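June 28, 2022

What I learned from 1,362 demonstrations

After the last post some readers asked me what we do with all the recordings, so I will try to explain it without formulas. I don't write in my first language, please be patient with me.

Our project has the name Skostine. The question is simple to say: if a robot arm learns a task by copying a person who guides it, how much does it matter which demonstrations we give it? Most of the time the answer people give is "more is better". I also believed this when I started in Colholm.

By the end of May we had 1,362 demonstrations of short kitchen tasks. Pick up this, put it on the plate, move that to the other side. Then we trained the same model twice. The first time with everything. The second time we threw away each recording where the person stopped in the middle and thought about the next move for a long time. I expected a small difference, perhaps in the wrong direction, because the second set was smaller.

The results on the test tasks: with all recordings the arm finished 60 percent of the trials. With the cleaned set it finished 71 percent. We did 110 trials for each model, the objects were put in new places before each trial, and the person who put them did not know which model would run.

Why do the pauses hurt so much? My explanation is this. The model sees only the present moment, it has no memory. When a person waits above an object, the model learns that in this position the right action is to do nothing. So later it comes to the same position and it waits — and because nothing changes, it waits forever. We called this "the sleeping problem". Before I understood it I lost one whole week looking for a fault in the Barkonico controller, and the controller was fine.

There is a method to repair this with software, where the model predicts several steps together and not only one. We tried it as well. It helps, but in our case the cleaning was cheaper and I could do it with a script of thirty lines.

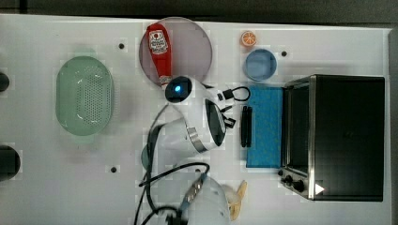
The weak point of the result is the layout. All our tasks happen on one table and the kitchen things are always from the same collection. If the table is more crowded, people make more pauses, and then my filter throws away exactly the difficult recordings. Maybe the model is better on easy layouts and worse on the hard ones, and the average hides it. I have to split the trials by difficulty to see this, and I did not do it yet.

The second thing is the limit for the pause. I chose it by looking at the curves, which is not very scientific. The Gál group uses a speed threshold for each joint, and I want to compare the two on the same recordings. The script for this is half ready, and the training will run during the nights when the computer is free.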